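What is family mediation, and does it work?

By Akinyi Mutiso
Reading time: a few minutes. Hard words are explained as we go.

When two grown-ups split up, they have a lot to sort out. Who stays in the house? Who pays for the car? Who keeps the dog? Some couples argue about it until they are both worn out. Some pay lawyers to argue for them. And some go to mediation, which people will tell you is kinder, quicker and cheaper.

Maybe it is. I like to check when somebody tells me three nice things in a row.

What happens in mediation?

A mediator is a person whose job is to help two people talk. The mediator does not pick a winner. A judge can say, "This is what will happen." A mediator can only say, "What do you both think of this?"

The grown-ups might sit in the same room, or in two different rooms while the mediator walks back and forth between them. They might do it on a computer. They usually have more than one meeting, and they bring dull things like bank letters and lists of bills.

If they agree, somebody writes it down. In many places that piece of paper is only a plan at first. A lawyer or a court may have to do something more before it becomes a rule that people must follow. Leaflets often put that bit in small print, so I am putting it here in normal print.
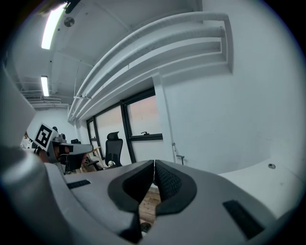
An agreement can cover a lot and still leave things out. Two parents might settle the house and the savings and feel very pleased, and then find they never talked about who pays for school trips. Look at the two black pads in the photo. They meet in a narrow line, but there is a gap underneath where you can see the wooden floor. A small thing could slip through a gap like that. A good mediator keeps asking about the small things, even when everyone would like to go home.

Is it really kinder?

Sometimes. I asked Shabani Ondieki, who was a mediator for 27 years. He told me that people do speak more politely with a stranger in the room. Then he said that being polite and being fair are different things. One person can be very polite and still hide money in a drawer.

There is a bigger problem too. Mediation needs both people to be able to say what they think. If one of them is scared of the other, it may not be safe or fair to ask them to work it out together. Mediators are supposed to check for this before they start, and some check better than others.

Is it really quicker?

Neema Rweyemamu went to mediation when her marriage ended. It took 2 meetings. Her brother Omar tried it as well, and after 20 weeks he and his wife agreed on the lawnmower. They went to court for everything else. So when an advert says "quick", I want to know who they asked, and whether they asked anyone like Omar.

Do children get a say?

In some places, a mediator with special training can talk to children, if the children want to and the parents say yes. You can say no. You will not be asked to choose between your parents — and if anyone does ask you that, you are allowed to answer, "I don't want to choose."

Be a bit careful about the word "say". Being listened to does not mean you get to decide. The grown-ups still make the decision, and it might not be the one you hoped for. I think it is better to hear that before you go in.

You can also ask the mediator what they will tell your parents afterwards. Most of what you say can stay private, but if a child might be in danger, they have to tell someone who can help.

Words to know

Mediator: a person who helps others talk and does not take sides.
Settle: to agree on the answer to an argument.
Private: not passed on to other people.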